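*Narnix Explains, for readers aged 8 to 11. Last checked May 2021.*

# What is a charity?

You have probably seen people shaking collecting tins outside a supermarket, or had a day at school when everyone wore odd socks and brought in a pound. The money goes to a charity. But what is a charity, who runs it, and where does the pound go?

## What the word means

A charity is a group set up to help people, animals, places or things, without anybody owning it and keeping the profit.

A shop or a factory normally has owners. If it makes more money than it spends, the owners can share out what is left. A charity has no owners like that. If it has money left at the end of the year, the money stays in the charity and has to be used for the job it was set up to do.

That job is called its **purpose**. A charity has to write its purpose down when it starts. A charity for hedgehogs can't decide one morning to spend its money on a racing car.

## What charities do

Some charities are very big and work in many countries. Others are tiny and only work in one village. Between them they do hundreds of different jobs, such as:

- running lifeboats
- looking after old buildings
- finding homes for cats and dogs
- paying for research into illnesses
- taking older people to the doctor
- lending toys
- teaching people to swim
- answering the phone to people who are worried or sad

Your Scout or Guide group is probably part of a charity. Many museums are charities, and so are some schools. Lots of playgroups are too, so you may have gone to a charity before you could talk.

## A small charity up close

The Bogdan Lunch Club is a small charity in the town of Davus. Its purpose is "to provide meals and company for people over 60 living in Davus". It serves a hot lunch once a week in Pustus Hall, and on most weeks 64 people come.

The lunch club has one paid worker, the cook. Everyone else helps for free. They lay the tables, carry the plates, wash up and drive the minibus. People who come to lunch pay a small amount if they can.

The club has to pay for:

- the food
- the cook's wages
- the hire of the hall
- petrol and repairs for the minibus
- insurance, in case something goes wrong

In January the minibus needed four new tyres. The lunch club didn't have enough in the bank, so it held a quiz and a cake sale. Together they made £1,346. The tyres cost less than that, and the rest went towards the food bill.

## Who is in charge?

Every charity has a small group of people who make the big decisions. They are called **trustees**. The word comes from "trust", as other people are trusting them to look after the money properly.

The Bogdan Lunch Club has 7 trustees. They meet in the evening, usually at somebody's house, and talk about things like whether to buy a second oven. If they disagree, they vote.

Trustees are usually not paid. They are allowed to claim back what they spend on the charity's work, such as a bus fare to a meeting.

People who work for a charity can be paid. Some jobs need a lot of time or special training. A vet at an animal hospital has to pay rent and buy food like anyone else.

## Where does the money come from?

Charities get money in several ways.

**Donations.** A donation is money that someone gives. It might be coins in a tin, or a few pounds from the bank every month.

**Legacies.** A legacy is money left to a charity by a person who has died. They say so in a document called a will.

**Grants.** A grant is a larger amount given for a particular job. The charity fills in a form explaining what it wants to do and how much it will cost. Councils give grants, and so do some companies and other charities. The lunch club once had a grant of £300 for new saucepans. It had to send in the receipts afterwards.

**Selling things.** Charity shops sell clothes, books and toys that people no longer need. Some charities sell tickets, cards or cups of tea.

**Gift Aid.** When grown-ups who pay enough tax give money to a UK charity, they can fill in a Gift Aid form. The government then adds 25p for every pound they give.

## Giving things instead of money

You can give objects too, but each charity needs different ones. It's best to look on its website or ring up before you fill a bag.
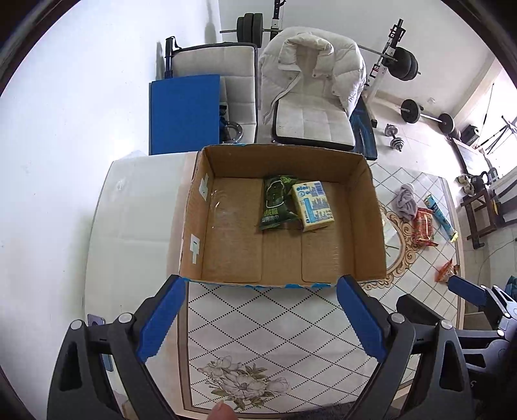 *Two packages in an open cardboard box.*

A few rules are the same nearly everywhere. Things should be clean. Jigsaws should have all their pieces. Electrical things may need a safety check, and some shops don't have anyone who can do it, so they will say no to a lamp or a toaster. Food should be sealed and in date. Please don't leave bags outside a shop when it is shut. They get rained on, and then they have to be thrown away.

## Who checks up on charities?

In England and Wales there is a body called the Charity Commission. It keeps a list of charities, called the **register**, and anyone can look at it online. Each registered charity has its own number, often printed on its posters and collecting tins. Scotland and Northern Ireland have their own registers.

Very small charities don't always have to register, so having no number doesn't mean a group is up to something bad. A grown-up can help you find out more if you aren't sure.

Registered charities send in information every year, including how much money came in and how much went out. If something seems wrong, the Commission can ask questions. In serious cases it can stop a person from being a trustee.

## Can children help?

Yes. You can't usually be a trustee until you are 16 or 18, depending on the kind of charity, but there are other things to do. You could:

- give away toys and books you have grown out of (ask at home first)
- do a sponsored walk, swim or silence
- bake for a cake sale
- draw a poster
- help a grown-up at a litter pick

Never go collecting money from door to door by yourself. Collecting in the street or from house to house normally needs permission, and there are age limits.

## Words to know

**Donation:** money or things given to a charity.

**Grant:** money given to a charity for a particular job.

**Legacy:** money or things left to a charity in a will.

**Purpose:** what a charity is set up to do.

**Register:** the official list of charities.

**Trustee:** one of the people in charge of a charity.

**Volunteer:** a person who works without being paid.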